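Print this story | E-mail this story

Search Skirkau Search

Blog meetup is back in June

Big news for anybody here who keeps a personal blog: the Irkidari meetup is on again this June! I went last year and came home with 2 half-written posts and a very full notebook (I still owe Siiri Kuusisto a pen).

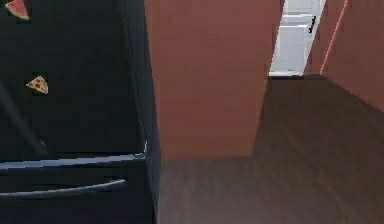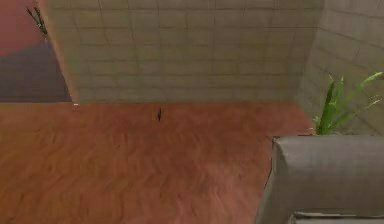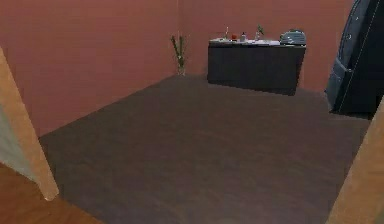 Siiri and Aarne Kuusisto are running it again, and they tell me 2,881 people are on the mailing list now, up from 1,000 when I joined. Wow! We start at 6 p.m. and write until we get hungry. The theme is the last ten years of your life, in one post, which scares me a little – mine was 4,000 words last time and I hadn't even gotten to the move.

Bring paper if you like paper. Laptops are fine too. Sign up through the Sotelo page before the end of May.

Get our newsletter! Enter your e-mail address
We use cookies on this site. Accept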